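Pareck Fovon Spinning Reel
Owner's Guide » Section 5: Spooling and Drag Setup

Revised 29/06/2026

Read this section in full before fishing with the reel for the first time. Part numbers refer to the parts list supplied in the box.

5.1 Filling the spool

1. Mount the reel on the butt section of the rod and tighten the reel seat by hand.
2. Pass the line through the lowest guide, open the bail, and tie the line to the spool.
3. Close the bail. Hold the line between thumb and finger under light, even tension.
4. Turn the handle slowly until the line lies just below the spool lip.

Note: If loops form between the rod and the supply spool, turn the supply spool over and continue.

CAUTION: Do not overfill the spool. Excess line may leave in coils during a cast and damage the rod guides. 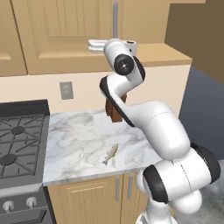
5.2 Setting the drag

1. Turn the drag knob clockwise until light resistance is felt.
2. Attach the line to a spring scale and pull straight from the rod tip.
3. Adjust the knob in small steps. For general inshore use, set the drag to one quarter of the rated line strength.
4. Loosen the knob fully before storage.

Note: Replacement drag washers are sold as part 1281. Fit all 6 washers as a set.

5.3 After use in salt water

1. Tighten the drag knob and rinse the reel under a gentle flow of fresh water for 60 seconds.
2. Wipe dry with a soft cloth and leave the bail open.
3. Apply one drop of Futitero reel oil to the line roller.

CAUTION: Do not submerge the reel or use a pressure washer. 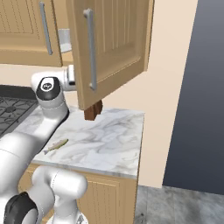

Fig. 5-2. Upper cabinets, one door open.

For service, contact the Pareck repair desk in Cheetham.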